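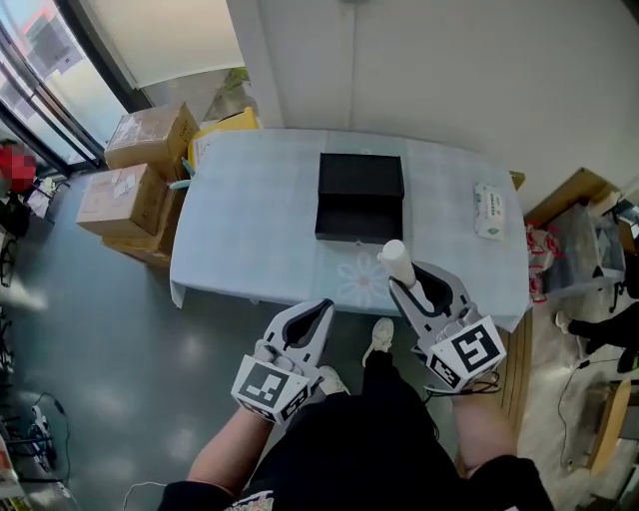

Fig. 1. Table with the open black box.

Unit 4: Tidying a work table
Notes by Mirjana Vukčević

Today we practise with one table and one box. The box has a raised back and a lower tray in front. Small upright things should go in the tray, where the hand can reach them easily. The white packet with green print remains on the right side of the cloth.

Please do not pull the tablecloth when you move the box. Lift it with care. The cardboard boxes on the left are for Unit 5.

Homework: read page 21 and draw your own table at home, seen from the front.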